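Technology > Education > Student robotics > Surketti Household Robotics Challenge

Surketti Household Robotics Challenge

The Surketti Household Robotics Challenge is a student competition in which teams program a two-armed robot to tidy a furnished room. It grew out of a course project at Vondesthorpe College and is now open to clubs from other colleges. Finals are held in August.

Format

All teams use the same model of robot, so the contest is mainly one of software. Each team has 36 minutes in the room, including set-up. The layout is fixed by the organisers and sent to teams as a floor plan, but the position of loose items is kept back until the run begins. 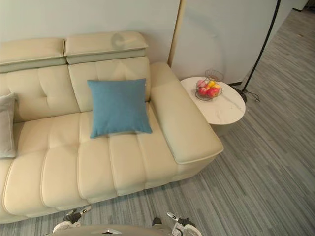 Teams may stop and restart a run twice without penalty. A third stop ends the attempt, and any points already earned are kept. Students may not touch the robot while the clock is running, except to press the stop button.

Tasks

The living room section is worth 52 points and is usually the first that new teams try. Its tasks have changed little since the early rules:

1. Approach the sofa and halt without pushing it.
2. Find any cushion that is on the floor, lift it and set it on the seat.
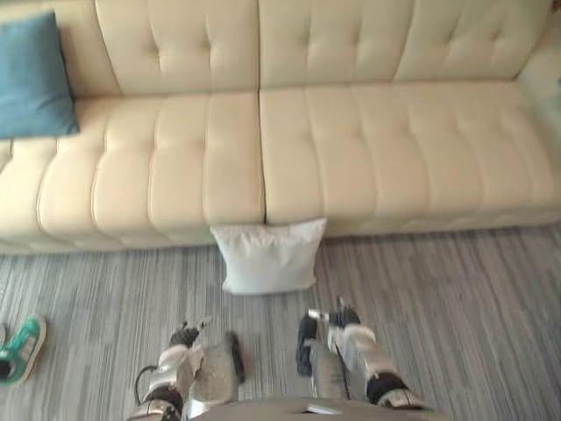 Equipment

The arms and grippers are supplied by the organisers. Teams may alter control code, grip force and camera settings, but new hardware has to be approved in advance. The Hapeta club at Vondesthorpe keeps a shared code library for beginners, which held 2,482 recorded practice runs at the last count.

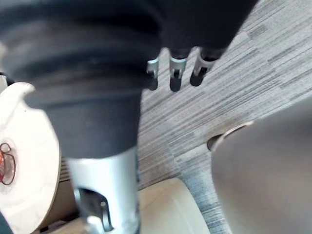 Grip planning takes up most of the teaching time in the first term. Students begin with blocks on a bench and move on to soft items, which change shape when held. The gripper has three short fingers with black rounded tips, set side by side, and choosing where they should meet the fabric is a common subject for project reports. Marks are given for the written plan as well as for the run.

Judging

Two judges score each run separately and the marks are averaged. Points are taken off for dropped items and for contact with furniture – a light brush against upholstery counts the same as a knock. Ties are settled by the shorter time.
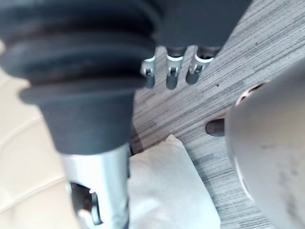 Dasgate Robotics Desk

History

The contest began as an end-of-year exercise for a single class, with a taped square on the floor in place of a room. Furniture was added when students asked for a harder test. Entry was later opened to clubs, and the Dasgate heat was set up to cut down on travel for northern teams.

An early rule allowing remote control was dropped – teams now have to run on their own code from start to finish. The kitchen section remains optional.

Related articles
Hapeta club
Dasgate heat
Vondesthorpe College robotics course
Soft object handling

36 shares
2 comments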